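Community > Workshop & Garage > Tools and Machines

We use cookies to keep you signed in. Carry on browsing if that's fine with you.

Can a robot tidy my workshop floor yet?

Stavros Tsakiris
I repair garden machinery in a unit 19 feet long and I'm sick of stepping over things. Buckets, tape, offcuts, boxes. Kondel keep emailing me about an arm on wheels. Is any of this real, or do I go on kicking things under the bench?

Rosine Guillot
Depends what you call tidying. Picking up a bucket is the easy bit. I had an Astby on trial for 18 days and it would fetch things by the handle all morning, then put them down wherever it felt moved to. I have a teenager for that.

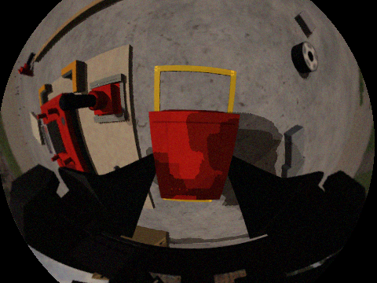 Would it at least manage a bucket with a bit of water in it?
A small amount, if the arm is rated for the weight and moves slowly, but most of the cheaper ones will slop it when they turn.

The real trouble is knowing where things go. Mine asked me to label 22 places before it would start. By the time I'd done that the floor was clear, so full marks to the robot.

werka_fan
just get a broom mate

Comments

dentedvan: Brooms don't pick up buckets.

werka_fan: neither did my Rathjen

Stavros Tsakiris: Thanks both. Told Kondel to ask me again in February. Have bought 2 hooks.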